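April 28, 2025
Posted by the Pultenley bench, Droltstead shared workshop

Picked up the CPU job again after leaving it alone since January. The plan is the same as before: both arms work on an ordinary desktop tower laid on its side, one places the processor and the other stays out of the way until it is needed. I want the whole thing to run from the Gridar scripts without anyone touching the case.

Spent the first part of the session on the fixture plate. The old print had the CPU holder too close to the tall post and the wrist kept coming in at a bad angle. The new one is printed in gray like the last, with the holder recessed so the chip sits flat. I left the post where it was because the alignment routine uses it as a reference. The clamp blocks along the lower edge are the same part as on the Noguchi plate, so if one cracks there are spares in the drawer.

Side panel off, socket frame open, CPU in the holder. I left the graphics card in. It makes the approach tighter from below the socket, but taking it out every time would defeat the point, and the path should clear it if we come in high.
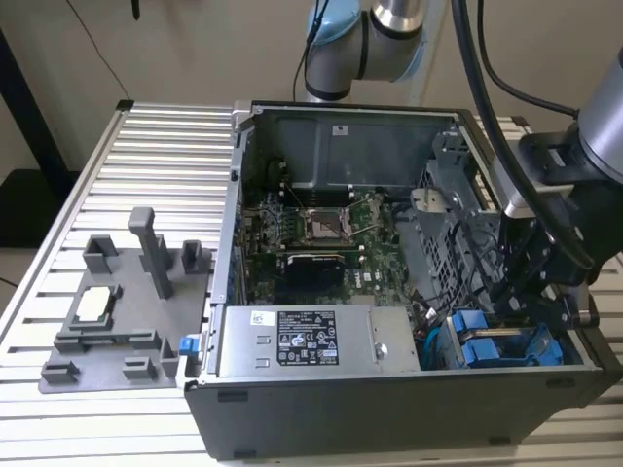

Tower on the slatted table with the new plate to its left. Socket open and empty, gripper over the drive cage end.

Speed notes. I had the approach move set at 4000 in the config, which is fine for crossing open table but too quick anywhere near the board. Dropped it to 2000 once the gripper is over the case, and 1000 for the last part above the socket. These are controller units, same as in the older logs. Please don't raise them to save time. The socket pins are exposed and I would like to keep this board.

Dry runs with the gripper closed and no chip: 2 so far. Both stopped at the hover point as they should. On the second one the thick cable on the right arm pulled a little at the end of the travel. I gave it more slack and will watch it – if it still drags it needs another tie point higher up.

Still to do:
Re-teach the pick position for the new holder. The old one is saved under the January name, don't overwrite it.
Add a pause before the gripper opens over the socket.
Check that the tower can't creep on the slats. A stop screwed into the slot along the front edge would do.
Decide which arm closes the retention frame. I lean toward the one at the back.

Power to both arms goes off at the wall when you leave. The config is saved on the bench machine under Droltstead, latest folder.

Questions to the Pultenley bench mailbox | © 2025 Droltstead shared workshop | Back to top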